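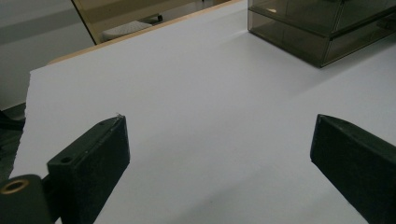 Opening the gripper exercise to visitors at our open day
Posted by Sang-wook Bae, Thursday, October 16, 2025

Our small automation workshop in Brometley will hold its first open day in December, and I must prepare one table where the visitors can try a gripper by hand. They will hold the tool, bring it to an object and close the two fingers on it. My object is a box of smoky grey see-through acrylic with sharp straight edges, and it stands on a white board. The fingers are black and matt, and already a little dusty. With adults from Stesau the exercise went well, but they do this work every day. On the open day we expect 28 visitors in the first group, many of them with children. Is a tinted box a good choice for people who never held such a tool? And how long should each person have? I would be thankful for advice from somebody who has run a table like this.

Lauritsen
I have run a similar table at two open days. I would keep the box, but not as the first object. People look through the tinted walls and then they misjudge where the near side is, so they push the box and do not grip it. Give them first something dull and soft, for example a foam block, and after this the box. Sharp acrylic edges are also not nice for small hands. You can rub them down with fine paper, it takes ten minutes.

For the time, we gave each visitor three minutes with a kitchen timer. In a group of 28 this is too slow with one table, so divide them. Groups of 12 are comfortable if you have a second thing to look at - we had a short film of the arm working, and it was enough. Please also fix the board to the table with clamps. Visitors lean on everything.

One more point, clean the finger tips between the groups. A cloth which leaves no fibres is best.

Grirkico
Three minutes is too long, children are bored after one. Just let them play and put tape on the floor for the queue.

Sang-wook Bae
Thank you both. I will buy foam blocks this week and make groups of 12. Lauritsen, did you let the visitors move the box from one place to another, or only lift it and put it down again?

Lauritsen
Only lift and put down for the children. The adults had to place it inside a square that we drew with pencil on the board, and some of them asked for a second turn.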